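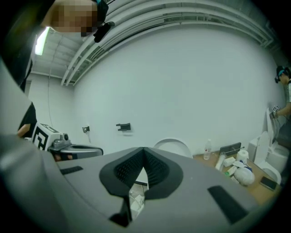
Re: [tirow-list] Bare wall in the back room

Bernadette Keogh wrote:
> Is anyone bothered by that big white wall? It's only got two little
> brackets on it. Paint, shelves, leave it alone?

Oh, shelves, please! I love that wall. It's so smooth and plain, and I've been itching to put something up there for ages. I measured it last night and a 144 cm board would fit nicely (56 cm for the short one). I'd keep the brackets where they are and start a bit lower, well clear of the pipes. Happy to bring my drill round after six if someone has a decent level!

Po-yen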